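Herrera in-sink drying rack: two months of daily use

My old drainer was a big plastic thing that lived on the worktop and grew a pink slime underneath it, whatever I did. When we moved to Pluvville and got a double sink for the first time, I decided it had to go. Ynyr Gape at the Enetti cookshop pointed me at the Herrera, a rack that sits in the small basin, and I've been using it every day since October.

I should say I'm fussy about washing-up. We have a dishwasher, but my pink Plumevetti plates don't go anywhere near it (a chipped one would break my heart!), so there's always something that needs doing by hand.

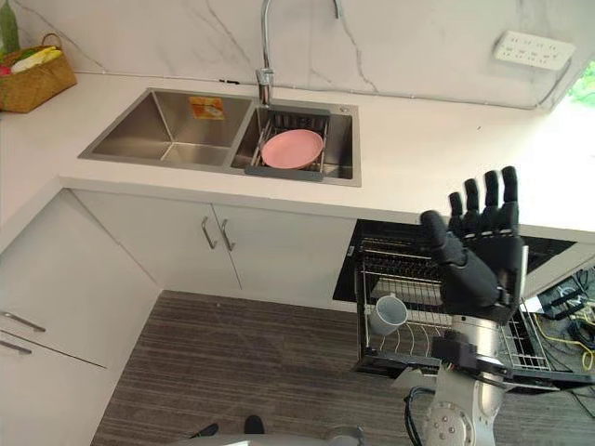
Fit and finish

I measured my basin three times before ordering and still held my breath. I needn't have. It goes into the right-hand side neatly, and the whole worktop is mine again. I can roll pastry next to the sink now, with the veg basket left where it is in the corner. It doesn't slide about either, although I did get a bit of rattling in the first week until I worked out I'd put it in back to front.

Mine came to 550 pesos less than the fancier model, which looked much the same to me apart from the cutlery pot. I keep knives in a jar anyway, so no loss.

One thing to check is your tap. Ours has a tall spout that swings over both basins, and I'm forever swinging it across to rinse things where they stand. With a low, stubby tap I think you'd be knocking plates against it all day long.

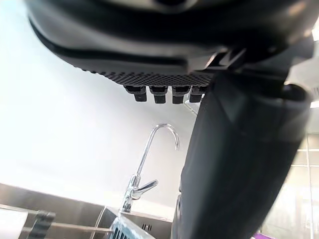
The tall tap by the sink, with its lever out to the side.

Daily use

Plates are what it does best. You put one in, let go, and it drips straight down into the basin – no puddle creeping towards the sockets. Side plates are lovely in it. Big dinner plates lean more than I'd like, and I wouldn't trust it with a heavy casserole lid.
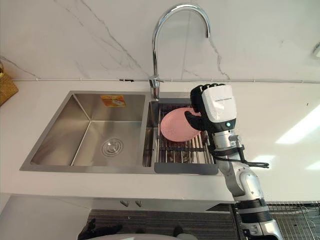 Mugs are another matter. They wobble, and I've gone back to turning them upside down on a tea towel like my mum did. Wine glasses I dry by hand straight away. My neighbour Maximiliano Orellana has the same rack and swears his glasses are fine in it, but he's got steadier hands than me.

Cleaning is easy enough: a quick scrub with a brush on a Monday and a wipe of the basin while the rack's out. No rust so far, and I'll update this if any turns up.

Would I buy it again? Yes, for a household of 2 or so. If there are five of you and you wash everything by hand, get something bigger.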